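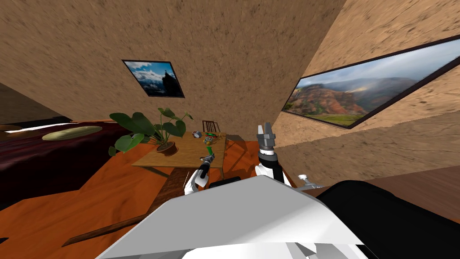

1/ Flodden is getting a stage version. The studio posted it on Sunday evening with a short statement and no trailer. A thread on what has been confirmed, for those of you who played it and those who keep meaning to.

2/ For anyone new: Flodden is a small narrative game by Gladys Barasa and Akash Mittal. You play a surveyor who goes back to her late father's village to settle a boundary dispute. It takes an evening to finish. No combat, very little failing, a lot of reading letters.

3/ The adaptation is by Dymphna Daly, who wrote two radio plays before this. Barasa is credited as co-writer. Mittal is doing the music again, and the statement says the main theme will be kept as it is in the game.

4/ It will run for 20 performances in a 200-seat theatre. The venue hasn't been named. The statement only says "in the north", and replies asking for a city haven't had an answer yet.

5/ Tickets go on general sale in January. People who backed the original crowdfunder get a code first. There were 2563 backers, so if everyone uses theirs that is a fair part of the run gone before the public sale opens. Check the email address you signed up with.

6/ Casting: Iveta Tichý plays the surveyor. She voiced the neighbour in the game, so it's a change of part for her. The neighbour hasn't been cast, or at least hasn't been announced.

7/ The big question is the letters. In the game you choose which ones to open and the ending shifts with them. Daly says the play uses one fixed order and one ending. She won't say which ending. I'd guess the orchard one, as it needs the fewest sets.

8/ Some people in the replies are cross about this. I can see why, but I don't know how you'd do it otherwise without stopping the show for a vote every ten minutes.

9/ Separate news in the same post: the console port is still coming. Lachance is handling it, the same people who did the port of Prarine. No month given. It was meant to be out already, and the statement says the text scaling had to be redone for handheld screens.

10/ The port will include the epilogue that was only in the boxed edition. That edition had a print run of roughly 2000 and resale prices have been silly, so this is good to hear.

11/ No word on Barasa's next game. Aarti Jaiswal asked about it in the comments and got "after the play".

12/ Correction to 6: Tichý voiced the neighbour's sister, not the neighbour. Thanks to everyone who pointed it out. I'll add the venue to this thread when it's announced.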